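Munent Washroom Refresh — progress report, April
For: Elura program office
From: site team, Munent

Quick one this month, we are mid-install and short on desk time. Numbers first, then the room, then what we need from you.

Where we are
Sample washroom corner is up and in use for the restocking trials. Gray walls done. Floor done, dark gray marble pattern, black strip along one side. Toilet in. Paper holder on the wall, black box next to it. Of the 18 tasks on the grant plan, 4 still open — list further down.

Restocking trials
This is the part you asked about on the last call. The point is to get the paper change right before we fix the layout for all the rooms. Where does the holder go, how much space do hands need, what gets knocked. Target is 50 paper changes at the current holder position. We have 48 logged. Last two this week, then the sheet gets closed and sent over.
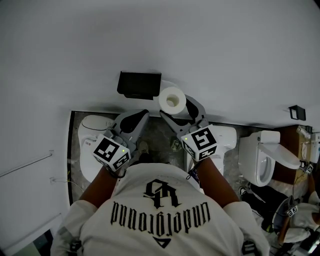

Toilet roll at the wall holder, sample corner, Munent.

Main finding so far: holder and box are too close together for comfort. People come at the roll from the side and the box is in the way of the left hand. Not a disaster but it slows things down, and in the real rooms there is less space than we have here. We want to move the holder further right, toward the small bracket. The bracket may have to go, or shift up. Dakari is checking whether the wall plates allow it without new holes.

Second finding, lid stays down during changes. We started with it either way and gave up on that fast. Two rolls in the water in one afternoon. Written into the draft instructions now.

Third, floor. Looks good and hides marks, maybe too well. Small bits of torn paper show up fine, drips don't. Cleaning crew asked for a lighter sample to compare. Symonenko has one on order, no delivery date yet.

The building
Ceiling pipes and trays stay exposed over the work area, as agreed. No budget for covering them and no real reason to. Lighting is the existing tubes. Ok for the trials, but the light in the finished washrooms will be warmer so colors on the wall sample shoud be judged again later, not off what we have now.
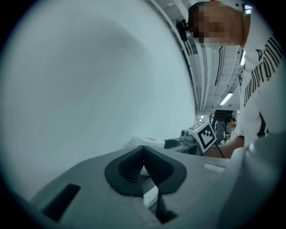 Storage is still a sore point. Spare rolls, soap refills and the box of wall fixings are all sharing one shelf in the hallway and things go missing. Have asked for a lockable cabinet out of the small items line. Cost is inside the limit so we'll go ahead unless we hear otherwise.

Still open
Holder position, final
Floor sample comparison
Instruction card for restocking, second draft (first one was too long, staff said so)
Sign-off on wall color

Money
On plan. Fixings came in a bit under, paper a bit over — trials eat more rolls than we figured, mostly torn starts that can't be put back on. Asking to move the underspend across. No new money requested.

Risks
Symonenko delivery is the main one. If the lighter floor sample isn't here by the end of the month we would rather keep the dark floor and move on then hold up the other rooms. Please confirm your ok with that.

Needed from Elura
A yes or no on the holder move. A yes or no on the underspend. Wall color can wait until the next report.

Trial log follows seperately once the last entries are in.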